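3.2 Acoustic conditions in shared workrooms

Speech privacy in open workrooms depends on the level of the talker, the distance to the listener and the background noise at the listener's position. The first is hard to control, and most guidance therefore deals with the other two. Dwivedi treated the room as a set of paired positions and measured the fall in speech level along each path. We follow the same procedure, with one change: paths crossing a door opening were measured twice, with the door open and with it shut.

The survey covered 67 rooms in the Stardale and Dresero buildings. Each room was visited outside working hours and again in the middle of the morning, when the ventilation was running at its normal setting. A loudspeaker was placed at seated head height and levels were recorded at four points along a line leading away from it. Where furniture blocked the line, the nearest clear point was used and the distance noted. After paths with an unstable background level had been removed, 2519 readings remained.

Long tables are common in these rooms (Figure 5). A hard, flat surface between talker and listener returns part of the sound upwards, and at short distances this reflection arrives too early to be heard as separate from the direct sound. It adds to the level all the same. 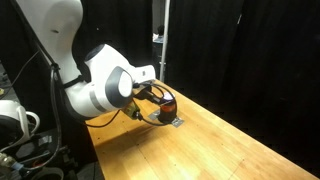

Building Acoustics Group, Skoltavance

Figure 5. Long light-coloured wooden table in a workroom.

The effect of the table was examined by covering the top with a thick felt sheet and repeating the measurements. In rooms with an absorbent ceiling the change was small and lay within the spread of repeated readings. In rooms with a plaster ceiling it was larger at the two nearest points and could not be found at the furthest. Ceiling treatment should accordingly be settled before any work on furniture is considered.

Background noise proved the more useful predictor of how occupants rated their rooms. Quiet rooms were often rated poorly — a single conversation could be followed from one end to the other — while rooms with steady ventilation noise drew fewer complaints. Uniyal reports the same pattern for reading rooms, although his rooms were smaller and had carpet throughout. We did not test added masking sound, and the ratings collected in August were left out of the comparison, as too few occupants were present.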